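I finished sorting my grandmother's letters last night. There were 664 of them, if you count the postcards and the two telegrams, and it took me from March until now to get through the lot. I said I would write something down when I was done, mostly for my cousins, so this is it.

The letters came to me in a Wikholm shoe box and three grocery bags. She kept everything. My first plan was to put them in order by date, and that lasted one evening. She hardly ever wrote the year. She would put "Tuesday week" or "after the rain" at the top and go straight into the price of eggs. So I gave up on dates and sorted by who she was writing to or hearing from, and after that it went faster.

The largest pile by far is from Vendula Urban, 234 letters. They met when they both worked in the office at Peller, before my mother was born, and they wrote to each other for the rest of their lives. I had never heard her name before this spring. My mother remembers "a lady who sent plum jam" and that is all.

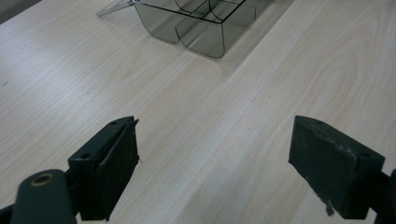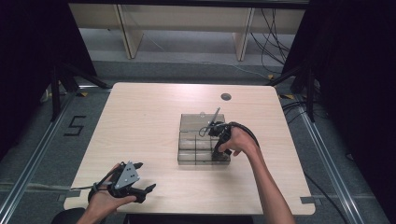
The paper clips were a bigger problem than I expected. She clipped replies to the letters they answered, and a lot of the clips had rusted into the paper. I slid a piece of thin card under each one and eased it off, and I kept the ones that were still good. Small things like that go everywhere if you let them. A clear box with dividers is the best thing for them, the kind with rows of little cells, because you can see what you have without opening or tipping anything. Stamps went in another one. I lost four stamps to a heating vent before I learned.

The letters themselves are in plain folders now, no plastic. I asked at the Ververidis shop downtown and they told me to keep them flat and out of the basement. The folders cost me 37 dollars for the whole set.

There are 111 letters I can't place. Some have only a first initial, and some are in a hand I can't read at all. A few mention a place called Purnano. I can't find it on any map I own, and Aunt Rose thinks it may have been the name of a boarding house. If any of you know better, please write to me.

I have read maybe half of Vendula's all the way through. She is funnier than my grandmother and her handwriting is worse. She complains about her landlord for six pages at a time and then asks if the baby has teeth yet. The baby is my mother, who wants to read them next, so they are going to her house after Labor Day. Copies of anything else I can make at work if you send me a list.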